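Jui-lin Lai has been teaching machines to do the dishes for long enough that her mother has stopped asking when they will be ready. "She bought a dishwasher in July," Lai says. "I took it personally for a day or two."

Lai runs the household bench at Horkus, on the second floor of the old Pappas building, above a company that repairs vending machines. She came over from Wudard, where she spent her days getting arms to put caps on bottles. Caps, she says, were a vacation. Every one was the same size and arrived in the same place, and if one fell on the floor another came along.

Kitchens are less obliging. Asked what a robot can do in one today, she thinks about it for longer than a press office would like.

"Pick up a plate that's lying flat? On a good day, sure. Stand it in a rack next to two other plates without knocking them over? Ask me after lunch."

The trouble with a flat plate is that it gives two fingers so little to hold. People slide a thumb under the rim and never think about it again. Lai now thinks about rims at dinner parties, and says she has been caught turning over her host's dishes.

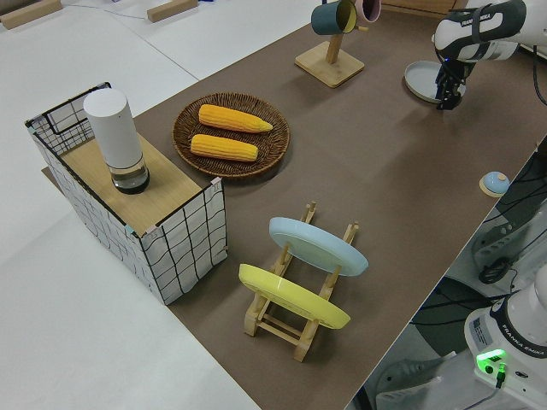 Mugs are another matter. A mug has a handle, and a handle is a kindness, until you want it on a peg. "Then you have a hole you can't see from most angles and a stick you have to get through it," she says. "My nephew can do it. He's two."

Her team's best run last year was 55 plates racked out of 100, a figure she gives without being pushed. The best run before that was 57, and she would rather not discuss it.

I mention Drustilier, whose brochure promises a helper that will clear the table while the family watches TV. Lai has read the brochure. She liked the family.

"They never show you the corn," she says. "Somebody always leaves half a cob on the plate, or a fork under a napkin. That's the job — the stuff nobody put in the brochure."

So when can I have one? She asks how many plates I own, and whether I am attached to them. I tell her eight, and that they were a wedding present.

"Keep washing them," she says, and goes back to the bench.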